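Olent (vegetable)

The Olent is a knobbly root vegetable of the celeriac type, grown mainly in the Camcombe district and eaten, with varying degrees of enthusiasm, everywhere the district's growers can send it. It has beige skin, white flesh and the general outline of a dropped hat.

Cultivation

Seed is started indoors and the young plants are moved out once frost has stopped being a threat. They like rich soil, steady water and 30 centimetres of elbow room. Neglected plants sulk and produce mostly whiskers. Harvest begins in September. 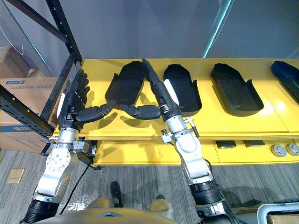

Two strains are recognized. Conamska is large, mild and easy to peel. Shim is smaller and tastes strongly of celery and pepper, and its creases hold enough dirt to start a second garden.

Culinary use

Raw Olent is cut into matchsticks and dressed with mustard and lemon, the lemon also serving to keep the flesh from turning grey. Cubes boil tender in 30 minutes and mash well with potato, a favourite method of feeding it to children without a debate. Whole roots are roasted in salt for three hours.
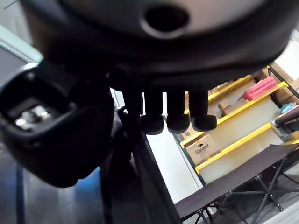
The leaves are edible but tough, and flavour stock nicely if removed before guests arrive.

Storage

Unwashed roots keep for months in damp sand. Washed ones go rubbery in the fridge, usually behind the yogurt.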